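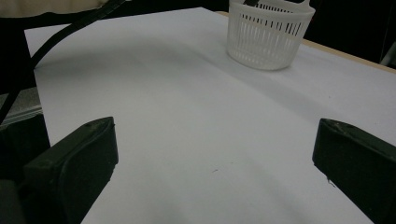 Flitska Tabletop Software: progress report to Gruber, second period

Work this period was on perception and the replay tool. Planning changes were kept small so the two could be tested on their own.

Perception
The segmenter now handles pale objects on pale surfaces better than it did in February. White slotted baskets on white paper were our worst case, with the outline often breaking up between the slats. Beat Frei rewrote the edge step to fit the rim first and work down from it. On the Bratlow set of 175 clips, the basket outline now holds in more than 70 per cent of them. Items seen through the slats are still split into short pieces — the merge step is the next job.

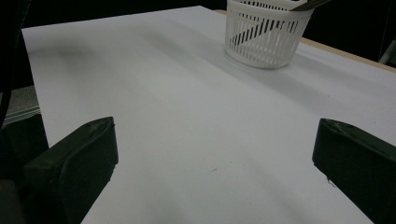

Replay and labelling
Emeo, our replay tool, now loads a clip in 10 seconds. Labellers can mark an object once and have the label carried through the clip. It still loses the label when the basket rim leaves the view.

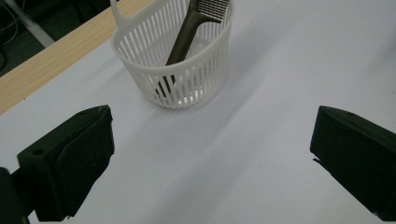

Page last changed: Tuesday, 4:40 pm

Planning
The placement planner takes the rim position from the new segmenter. Long items such as a comb are treated as a line with two ends, and the planner picks which end goes in first. It doesn't yet account for a raised handle on the basket, so some paths pass too close to it.

Next period
Merge step for slatted containers, handle clearance in the planner, and 40 more labelled clips. Spending is on budget and we aren't asking for any changes.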